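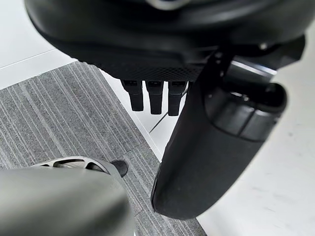

Shanthi Paul
Equipment reviewer, Otanwood

Nellow gripper kit, trial unit. Pre-use inspection, with comments

1. Housing. Pass. Matte black, no cracks found by hand or by flashlight. The textured panel on the underside collects lint, and the manual has no opinion on this.

2. Tabs under the housing. Pass. All three wiggled, none came off. Nellow's parts list calls them "tabs," so that mystery stays open.

3. Large finger. Pass with comment. Specks of dust on the surface. Wipe before each session - dry cloth, no spray. Anoma used spray.

4. Finger joint. Pass. Seam is even all the way around. Full travel, 16 cycles, no clicking.

5. Screws. Fail, then pass. One was loose out of the box. Tightened with the supplied key, a tool apparently sized for dolls.

6. Cable on floor. Fail. A thin black cable is lying across the white flooring near the gripper. Reroute or cover before anyone walks through. Shahnaz to sign.

7. Floor. Comment only. Carpet tile meets hard floor inside the work area. Smudges on the white side, cosmetic.

8. Emergency stop. Pass, 10 presses out of 10. Best part of the kit so far.

9. Quick-start guide. 26 pages. Not quick.

Result: hold until item 6 is closed. Recheck in April with Thilini, who has the other key.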